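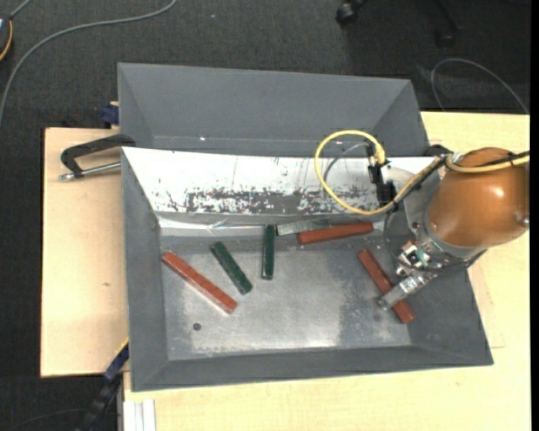 Red, green and gray bars in a metal bin.

Cornley in two days, a thread. I went in October and walked nearly all of it. Posting my notes for anyone who plans to stop there on the way to the coast.

1/ Cornley is a small river town. Most people drive through on the main road and see the gas station and the grain store. The old center is one street back, along the water. Turn at the church.

2/ Parking by the bridge is free after the first row. The first row is for permit holders and the signs are small. I got this wrong and had to move the car.

3/ The bridge has 83 stone posts along the upstream side. There's a plaque with the number on it. The downstream side was rebuilt after a flood and has plain iron rail.

4/ The town museum is in the former customs house. Two rooms downstairs, one up. Downstairs is river trade: scales, rope, ledgers, a long wall map with the old landings marked. Upstairs is school photos and a wedding dress.

5/ Slamet Simanjuntak was on the desk and let me look at the ledgers up close. He grew up on the east bank, when there was still a ferry. He said the fare was put in a tin and the boatman never looked at it.

6/ Lunch at Ismail, next to the museum. Lentil soup, flatbread, pickles. Cash only. They close between lunch and dinner, so don't turn up at four like I did the second day.

7/ The hill behind town is called Plultus. The path starts at the end of the cemetery wall and there are 131 steps before it turns to dirt. Wear real shoes. The dirt part was slick.

8/ From the top you get the whole bend of the river and, on the far side, the brick chimney of the Arnix mill. The mill made sacking. It's fenced off now and you can't go in, but a footpath runs along the outside wall.

9/ Bus 32 goes from the square to the mill side and back. The last one leaves early in the evening. The timetable on the pole was out of date, so check the one inside the post office window.

10/ I stayed in a room over the bakery. Clean, small, and the ovens start before five. If you sleep lightly, ask for the back.

11/ The market is in the square, mornings only. Mostly apples, squash and honey when I was there. One stall sells secondhand maps of the county, and I bought one from before the new road went in.

12/ Correction to 4: the museum has three rooms downstairs. I missed the one behind the stairs, with the boat models. Thanks to the two people who wrote in.

13/ Museum winter hours start 25/10/2025. Afternoons only until spring.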